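Search this site Search
Print this page | E-mail this to a friend

Review: the Frei method for teaching a small arm to pick things up

October 31, 2018

Frei is a way of training a robot arm from demonstrations. You move the arm through the job yourself, it records what the cameras saw and what the joints did, and a network learns to copy you. Andri Wieser and Mitsuko Morikawa wrote it up in April under the Ikorden name, and the claim that got passed round our office was that 18 demonstrations would do for a simple pick and place. Our previous method wanted 300. I have the sore wrists to prove it.

So we gave it the dullest job we could think of, one blue block to go in one tray, and cleared a week.

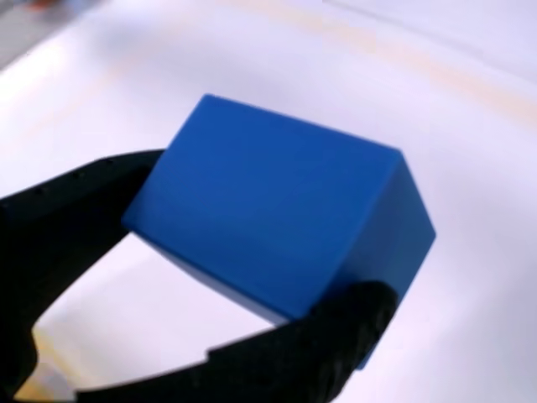 Blue block between the gripper fingers, held diagonally across its underside.

Recording is the best part. The Lellar software that comes with the paper starts when you tell it to, stops when you tell it to, and keeps the camera and joint readings in step, a thing I've paid good money for elsewhere and not received. We had our 18 demonstrations before lunch. Training finished overnight on one ordinary desktop.

Then the scores. With the block starting anywhere we had put it in the demonstrations, Frei got it into the tray on 10 tries out of 12. That's very good for a morning's work, and I was rude about the paper beforehand, so I take some of it back. Grasps off the square don't bother it much. The old method would grab a block by its corners, think better of it and let go. Frei hangs on and carries the thing over like a waiter with a bad plate.

Move the tray, though, and the mood changes.

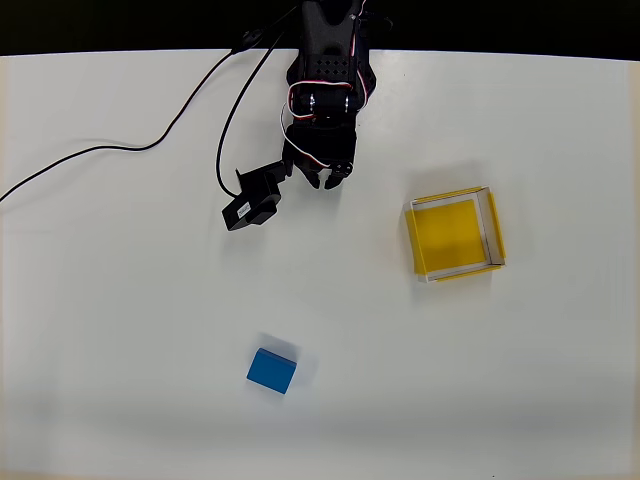

We shifted it by a hand's width and the arm went, with great confidence, to where the tray used to be. The paper does mention this, in a sentence near the back that I suspect was added late at night. Four more demonstrations with the tray in different spots fixed most of it, which makes the famous 18 into 22 - still a bargain, but it isn't the number on the front page.

Other grumbles. The manual assumes you own a Bellton controller and goes quiet if you don't. The calibration step has to be redone whenever the camera is nudged, and the warning for this is a single line of grey text in a window you will have closed. There's no way to delete one bad demonstration without renumbering the rest by hand. I did that twice and then learned to stop making bad demonstrations, so perhaps it's a teaching tool.

Would I use it again? Yes, for anything where the furniture stays put. We've moved two of our jobs across already and the third is waiting for me to find the calibration sheet.

Print this page | E-mail this to a friend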